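The Slow Business of Teaching a Robot to Fold

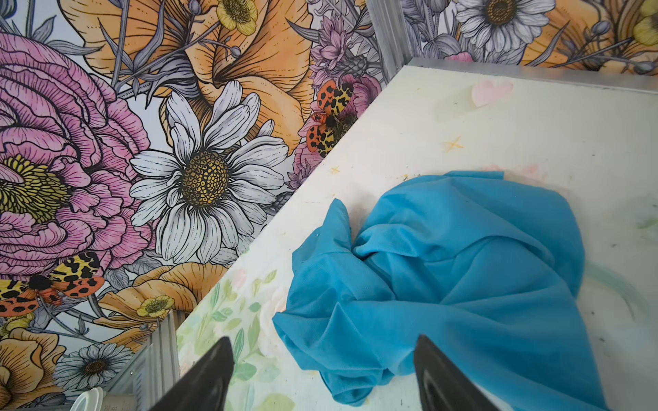
Cloth has no proper shape of its own, and that, says the researcher who leads the fabric handling work at Tradell, is why she has been in love with it for years and cross with it for nearly as long. "A mug is a mug whichever way you turn it," she told me when I visited the lab in July, pouring coffee into one as if to prove it. "You learn where the handle is and you're most of the way there. With a piece of fabric you can learn everything about it, and then you drop it and you have a stranger in front of you." Her favorite stranger is a thin turquoise cloth, a little bit see-through, and when it lies in a heap on the pale tabletop with one raised, twisted fold along its left part and broad, smooth planes to the right of it, she can talk for ten minutes about where she would put the two black fingers of the gripper and why she might be wrong.

The work goes by the name of Nevonari, and its subject is a question that sounds almost too small for a research project: when a robot has picked up a cloth in the wrong place, how soon can it know? The usual way of going about it, she explained, is to pick a point, lift, carry, lay down, and only then take stock of the result. If the grasp was poor, the whole trip was wasted. Her group wanted the robot to make up its mind much earlier, while the fabric is barely off the table.

"We call it the half lift," she said. "You take hold, you go up a little way, and you stop. And you look at what the rest of the cloth is doing. Is it following you? Is a fold opening up, or did you grab two layers and now the whole bundle is coming along like a cabbage?" She laughed at the cabbage, but she went on to use the word for the rest of the afternoon, and I'm told it has made its way into the lab's notes as well.

What the half lift gives the robot is a pair of views, one before and one during, taken from close by at the wrist. A model trained on such pairs gives a single number for how likely the grasp is to end in a flat cloth. If the number is low, the fingers open, the fabric drops back, and the robot tries somewhere else. There is no map of the whole cloth and no attempt to guess where its hidden corners are. She was a little apologetic about how plain this is. "My students would have liked something grander, and for a year so would I. We built the grand version first. It was lovely to look at and it was slow, and it fell to pieces on thin fabrics."

Thin fabrics come up a lot in conversation with her. A thick towel holds its folds and casts decent shadows in them, she says, so a camera has something to go on. A sheer cloth lets the surface behind it show through, and near an edge, where there may be just one layer, the color goes pale and the border is hard to place. The group deliberately works with busy surroundings too. The panels at the back of the table are covered in a flower print, great big daisies and peach-colored blooms with spotted moths among them, and the tabletop has its own faint hearts and stars. "If it only works on a gray table in front of a gray wall, then what have you got?" she said. "People's homes have patterns. My kitchen is worse than this."

The training set came to 2630 half lifts, made with 16 different cloths, and each one was carried through to the end so that the outcome could be scored, including the ones that everybody in the room could see were going to be cabbages. That was the hard part, she said, and the tedious one. It's very tempting to stop a bad attempt early and save yourself the time, but then the model never learns what bad looks like when it's over.

I asked what came out of it, and she got up to find the right page, because she doesn't trust her memory with results. In the comparison she cares about most, each method got 50 fresh starts on cloths it hadn't been trained with. With the half lift, the robot had the cloth flat within the allowed time in 46 of them. The version without the early check did clearly worse, mostly by running out of time, and she was careful to say that she wouldn't read too much into the exact gap. "It's one lab and one arm. Drumov have a different gripper and they've promised to try it, and I would much sooner wait for that than go around bragging."

The failures interest her more anyway. All four of them were grasps the model had liked very much. In two, as far as she can tell, the fingers had caught a fold from beneath, and at half height everything seemed to hang just as it should. She'd like to add a sense of touch at the fingertips for cases like that, something that could feel one layer against two, and there is a half-finished design for it on the bench that came out of talks with Swanepoel. She showed it to me with the air of somebody showing off a cake that hasn't risen yet.

Before I left I wondered aloud whether she folds her own laundry any differently these days. She thought about it for quite a while. "I lift it by the corner and I stop," she said. "My husband thinks I've forgotten what I was doing. And then I put it down and pick another corner — and he folds the rest."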